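Splitting the demos by object stiffness

Posted 12 December 2019

I have been meaning to write up the change we made to training in September, and Santino Medina keeps asking me for it, so these are my notes.

The old policy learned from one pool of 1729 demonstrations. It did fine on boxes and badly on anything that bends or has a cord on it. Nélida Ledesma's idea was to tag each demo as stiff or soft and feed the tag in with the joint positions. We left the network alone. The same code, Skumitz, runs both arms.

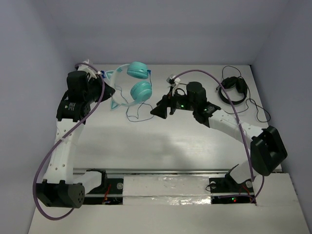 Both grippers and the teal cat-ear headphones.

Headphones are awkward because the cups are stiff and the cord is not. We tag them soft. With the tag, the two-arm pickup went from 19 good runs to 53, out of the same number of tries. Most of the failures left over are one arm closing early while the other is still moving in. I think that is a timing problem in how we record the demos - the tag does nothing for it.

Thin plastic was the other case I cared about. The old policy squeezed as hard as it would on a box, and the two arms pulled against each other.

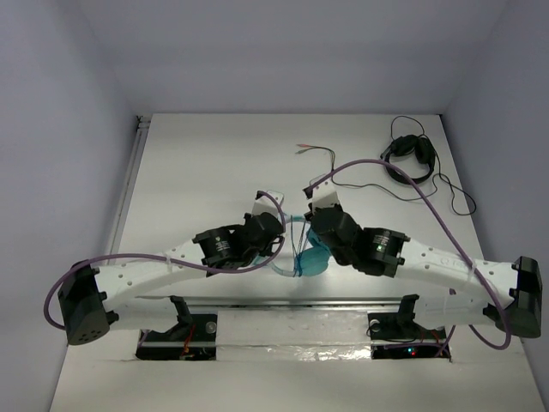 Lallbridge Notes, no. 2

With both fingertips on a soft piece, the tagged policy keeps the gap between the grippers steadier. I don't have a good number for that yet. Farías, our logging tool, saves finger position but no force, so I am going by the position traces.

Next I want to drop the hand tagging and have the policy guess the tag from the first second of contact. Santino thinks it will mix up cords and bags. I'll post the traces when I have them.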